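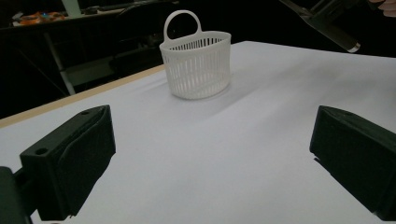

A Gatico publicou em maio de 2026 a versão 4 do Lamont, o seu software de planeamento de preensão para pinças de dois dedos. A atualização altera a forma como o programa escolhe o ponto de contacto em objetos com paredes vazadas, como cestos de ripas, grelhas e escorredores.

Nas versões anteriores, o módulo de perceção tratava cada ranhura como uma falha na nuvem de pontos e tentava preenchê-la. O resultado era uma superfície fechada que não existia, e o planeador propunha muitas vezes pegas a meio da parede. A nova versão mantém as aberturas no modelo e dá prioridade às zonas contínuas - o rebordo, a base e, quando existe, a asa.

O trabalho foi feito com a Wondidico, que cedeu as gravações usadas nos ensaios. O conjunto tem 200 sequências de objetos domésticos sobre uma mesa. Segundo a Gatico, o planeador anterior encontrava uma pega válida em 124 dessas sequências e o atual encontra-a em 196. As quatro restantes envolvem asas muito finas vistas de perfil, um caso que continua em aberto.

"A parte demorada foi a calibração entre a câmara do punho e os dedos", explica Finlay Munro, responsável pelo módulo de perceção. "Um erro pequeno passa despercebido numa caixa, mas numa ripa estreita já se nota."

O Lamont 4 traz ainda um visualizador que mostra as pegas rejeitadas e o motivo da rejeição, e permite reproduzir uma gravação passo a passo sem ligação ao hardware. O formato dos ficheiros de configuração mudou. Quem usa a versão lançada em janeiro tem de correr o conversor incluído no pacote antes de abrir projetos antigos.

O suporte para o controlador Brumov passa a ser nativo, mas a ponte antiga mantém-se disponível durante esta série. A documentação em português está a ser revista e falta ainda o capítulo sobre limites de força.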